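We got to Jimcombe on a Wednesday, nine of us in Sandro's truck, singing badly. The river was already the color of tea with milk in it. Two more pits since March!
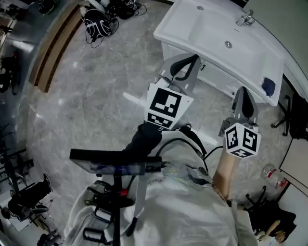
I'd promised my aunt I would bring her land title home, the paper one, with a stamp. I had the speech ready and everything. Then I stood in the registry office in my loose white shirt (wrinkled all down the front, of course) and the clerk told me Pimex had filed a claim on the same 700 acres. I just looked at the gray marble floor and thought about her Brazil nut trees, the big ones, older than any office.
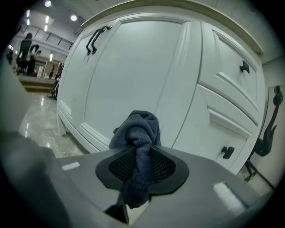
Halyna said the claim was filed after ours and we should go back in and make them read out the dates. So we did, all nine of us, and the clerk went to find the book.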